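Packing bench for a small online shop -- what goes where?

halliday_parcels
12/21/19

I sell craft kits and I'm moving my packing out of the spare room into a rented unit by March. I ship 40 parcels on a good day, most of them in plastic mailers. I'd love to see how other people lay out their bench, mainly where the finished parcels go.
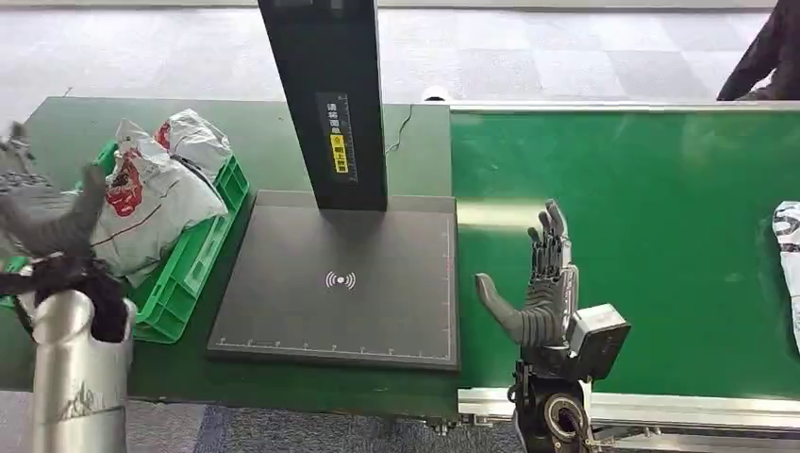 Right now I'm using cardboard boxes on the floor and my back is done with it. Are slotted crates worth the money?

Jallik

Yes, get crates! Mine sit on the table, left of the scanning pad, so nothing gets lifted twice. Put a cloth down if your tabletop scratches easily.

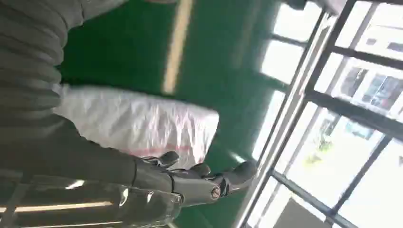 I'd keep woven sacks for the light, soft stuff -- they slump, and then you're digging for the one parcel you missed. Also, set up near a window if the unit has one. Small labels are so much easier to read in daylight.

Grondberg

Crates are fine. Sort out your cables first.

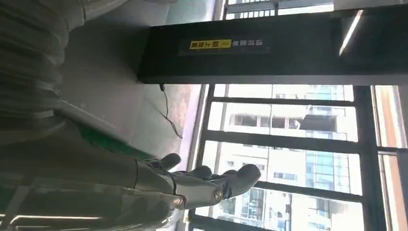
I snagged one with my sleeve last year and down went the scale. Clips cost next to nothing, I bought a bag of 13 and still have a few left.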